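Suchbegriff eingeben Suchen

Ordnung im Wäschezimmer: Was bringt das Falten nach System?

Noeline Doolan verkauft Kurse im Wäschefalten, und sie verkauft sie gut. 2.638 Anmeldungen zählt ihre Firma Skuvell bisher. Ich falte seit meiner Kindheit ohne Kurs und wollte wissen, was ich falsch mache.
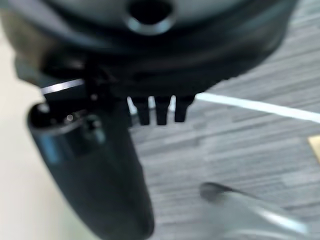
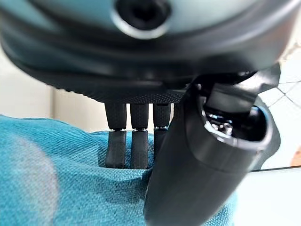

Hellgrauer Boden im ersten Bild, blaugrüner Stoff im zweiten.

„Die meisten falten gegen den Stoff“, sagt Doolan. Was das heißen soll, frage ich. Sie streicht ein Handtuch glatt und legt die Kanten aufeinander. „Man muss erst fühlen, wie er fällt.“ Das klingt hübsch. Mein Handtuch daneben sieht nach dem Falten genauso aus wie ihres, und das sage ich ihr auch.

„Heute vielleicht“, antwortet sie. „Nach einem Monat im Schrank sehen Sie den Unterschied.“ Belege dafür hat sie keine, nur Zuschriften von Kunden. Ob jemand nachgemessen habe? „Was wollen Sie denn an einem Handtuch messen?“

Beim Boden wird sie strenger. Wäsche gehöre dort nicht hin, auch nicht für einen Moment. Ich wende ein, dass ein gewischter Boden sauberer sein kann als mancher Tisch. „Kann“, sagt sie und lässt das Wort stehen.

Überzeugender ist ihr Kollege Brodie Lockyer, der früher in einer Hotelwäscherei gearbeitet hat. „Wir hatten an vollen Tagen 2.000 Teile, da fühlt man keinen Stoff“, sagt er. „Man faltet alles gleich, fertig.“ Doolan verzieht das Gesicht - aber sie widerspricht nicht.

Der nächste Kurs beginnt im Mai. Ich habe mich nicht angemeldet.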